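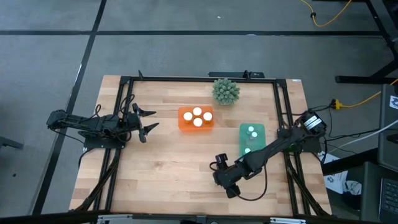
What should you budget for first when you set up a two-arm bench?

The frame and the wiring. Arms get quoted early and the price holds. Everything that keeps them square to each other and powered gets quoted late, in small amounts, and those amounts add up to more than most first budgets allow.

I have been working through next year's equipment plan, and these are my notes on where the last one went wrong. The amounts are in dollars and leave out the arms themselves, which sit on a separate line and were purchased as planned.

The frame was budgeted at $1,196, including brackets and leveling feet. That figure was correct. What I left out was shipping on the long pieces, which came to $223 because anything past a certain length goes as freight. Sterkmont will cut to size before shipping, for a fee per cut, and next time I will pay it. Two shorter pieces and a joining plate are stiff enough for arms of this weight if the joint sits over a leg.

Cables were worse. The plan had one line reading "cables, misc." with $74 against it. The final amount was $356. Most of the difference was length. I had measured from base to power supply in a straight line, and a cable that has to follow a moving arm needs slack at every joint, plus enough at the base to unplug it without crawling. Measure along the path, with the arm at full reach, then add a quarter.

Spares are now their own line. The wrist and gripper servos carry most of the wear, and the supplier, Chávez, ships them in batches with a gap of several weeks between. We ran out in August and waited. For each arm I am now planning two gripper servos, one wrist servo and a full set of finger tips.

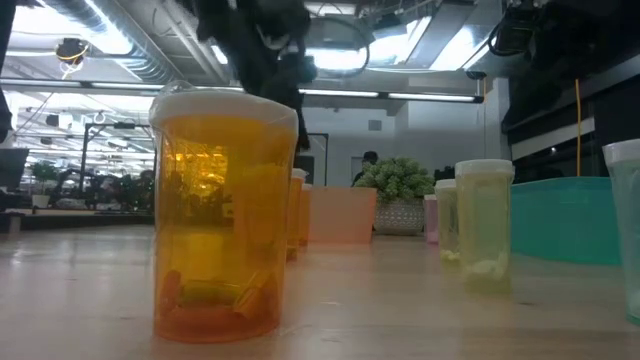 Handling stock is the other category that tends to be missing. Trays, bins, bottles and lids cost very little each, so they end up on somebody's card and never reach the plan. The trouble comes at reorder time. Flakby changed the depth of one of its bins between orders and kept the part number, and we had to redo our grasp heights for it. Buy the full year's quantity at once, from one lot if you can, and write down the outside dimensions when the box is opened.

Elvira Palomino, who ran purchasing for the Cedadton bench, puts a replacement date next to each line of her sheet. I have copied this. A servo with a date on it gets reordered. A servo under "consumables" gets reordered when an arm stops.

Still open for this round: whether to lease the second compute box or buy it, and whether the floor needs rework before the next frame goes in. I have one quote for the floor and am waiting on another.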